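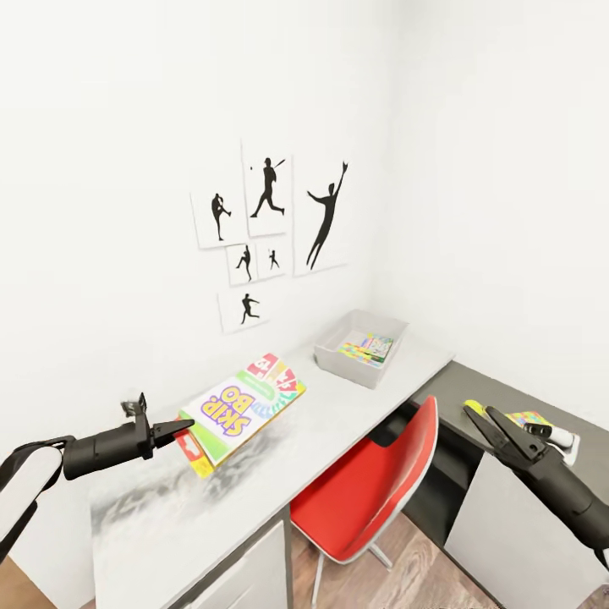

Childhood memoirs have far too much talking in them. I don't mean talking about feelings, though there is plenty of that. I mean speech, set out in inverted commas, with pauses and shrugs and people putting down the butter knife before they answer, all of it supposedly heard by a child of six and carried unspilled across four decades to the desk of a publisher. I can't do it. I can't even do objects. Until very recently I would have told you under oath that the letters on a Skip-Bo box were red, and I played a great deal of Skip-Bo as a child, mostly against an aunt who cheated. They are purple with a yellow outline, right across the middle of the front, big enough to read from the far end of a caravan. There is a whole rainbow of stripes fanning over one corner and I had no memory of that either. So when an author tells me what her grandfather said over a game of cards in the year she lost her first tooth, word for word, with the cough in the right place, I start to feel I have been short-changed in the matter of brains.

The book that set me off this time was Montserrat Varela's The Salt Cupboard, which everybody I know has been lent by somebody else. I liked it. I should say that early, as I am about to be rude. It tells of growing up above a chandler's shop in Drusuvia with a mother who took in sewing and a father who took in other people's arguments. The town is well done, the food is very well done, and there is a chapter about a flooded cellar that I read standing up in the kitchen while something burned.

But on page 80 the author is five years old and hiding beneath a table, and above her the grown-ups have a quarrel about a will. It goes on for eleven pages. Everyone speaks in turn. An uncle makes a speech with a subordinate clause in it that I had to read twice, and I am a grown woman with reading glasses. The mother has the last word, and it happens to be the title of the chapter.

I was once five and under a table. What I brought away from it was shoes, a smell of dog, and a general sense that Uncle Ron was in trouble. If anyone said anything quotable I missed it. I was trying to get a raisin out from between two floorboards.

Now, I know the defence, because it is printed at the front of nearly every memoir published in my lifetime. "Conversations have been reconstructed from memory." Sometimes it adds that names have been changed, and that certain events have been compressed, and you begin to wonder what is left apart from the weather. Varela's note runs to a whole paragraph and thanks her cousins for their patience, which I took as a hint. I've grown rather fond of these notes. They have the tone of a man selling a second-hand car who mentions in passing that the mileage has been reconstructed from memory.

The usual next step is for somebody to say that all memory is invention anyway, so where's the harm. Ximena Ventura said it to me at our book group, quite kindly, while I had my mouth full. I accept that memory is unreliable. I have just told you about the purple letters. But there is a difference between getting a thing wrong and making eleven pages of it. If I tell you the letters were red, I am mistaken. If I tell you that my aunt fingered the red letters thoughtfully and murmured, "You know, child, your father was never the same after the Koltov business," I am up to something.

And what annoys me, if I'm asked to be precise about my annoyance, is that the invented talk is so seldom as good as the real thing would have been. Real families hardly ever say what they mean at the table. They say is there any more of that, and who's moved my glasses, and mind, it's hot. Two people who are about to stop speaking to each other for the rest of their lives will discuss the best way round the roadworks. Put that in a book and I'd believe every word. But the memoirist has 200 pages to fill and a theme to serve, so out come the speeches, and everyone in the house is suddenly able to explain themselves. Mothers in memoirs are marvellous at this. Mine communicated mainly through the volume of the washing up.

There is also the matter of the other people. Higinio Manríquez, whose own memoir of his brothers came out in March from Nenano, has a habit I found very odd at first. He won't give his brothers a line of speech unless at least one of them remembers it too. Where they disagree he prints both. There is a passage about a broken window in which the eldest says he confessed at once and the middle one says he ran as far as the canal, and Manríquez, who was there and presumably looking at the window, says he has no idea and that the glazier is dead. It takes up less than a page. I laughed out loud, and then felt I knew all three of them, and would not want to be left alone with the eldest.

It isn't a smooth book. Some of it reads like a parish dispute. There are stretches in which he can offer nothing but a list of what was in a drawer, and I did skip a bit of the drawer. A reviewer whose opinion I normally trust called it "withholding", and I can see that if you like to be taken by the elbow and shown the wound you might come away hungry. But I never once had the feeling, so common in this kind of reading, that somebody was doing voices at me.

Melquiades Ayala went further still in The Quiet Side, which is older and harder to find and has a cover the colour of school custard. There is no dialogue in it at all until his father is in hospital and says two words, one of which is "Tuesday". I won't spoil the other. By then you have gone so long without hearing anybody speak that it fairly knocks you back in your seat. I tried to explain this to Fatos Vlachou, who runs the bookshop and has to sell these things, and he said that was all very well but a customer flicks through, sees solid paragraphs, and puts it back. People like a bit of white on the page. Talk looks like air.

He is right, of course. Talk is quick to read and it makes a dull afternoon in the past look like a scene from a film, and I suspect a good many of these books have been written with one eye on the film. I suspect the courses, too. I went to a weekend one, years ago, in a converted barn with very poor curtains. The tutor told us that every chapter must have a scene, and every scene must have dialogue, and that we were to give ourselves "permission". I had paid for permission and was keen to get my money's worth. I wrote a page in which my grandmother, over a sink of potatoes, told me something wise about patience. The group was moved. One man had to go and look out of the window. My grandmother never said anything wise about patience in her life and would have thought it a cheek to try. What she did say, nearly every day, was "Who's had the lid off this?" I left that out because I couldn't see where it was leading.

I have felt bad about it ever since, a good deal worse than I feel about several proper lies. She didn't leave much behind her. There's a brooch, some photographs of her looking away from the camera, and what a handful of us can recall of how she talked. I took that last bit and put a greetings card in its mouth, and a roomful of strangers went home believing they had met her.

So I would ask for something modest. Nobody need give up inverted commas altogether. Keep them for what you would swear to. If you only have the one line, give us the one line, and let the uncle mutter offstage about the will. Say you were under the table and couldn't follow it. Say it was loud and then somebody laughed. I have a lot of time for a writer who says "I don't remember", and I find I believe the next thing she tells me rather more.

Varela nearly does it, once. Late in The Salt Cupboard she goes back to the shop, by now a branch of Petridis with a rack of phone covers where the rope used to be, and meets the neighbour who used to mind her. She writes that they stood on the pavement a long while, and that she can't now bring back a word of it except that the woman kept asking whether she was cold. It is the best paragraph in the book. On the next page her dead father speaks for half a chapter.

I'm passing my copy on to Ximena, who has already lent hers to somebody and wants to read it again. She says I've missed the point of it. I'd quote her properly but I was looking for my coat at the time.

Tue 26 November
By the Back Shelf columnist

Print this page | E-mail this to a friend

Contact us | Copyright Back Shelf, all rights reserved | Back to top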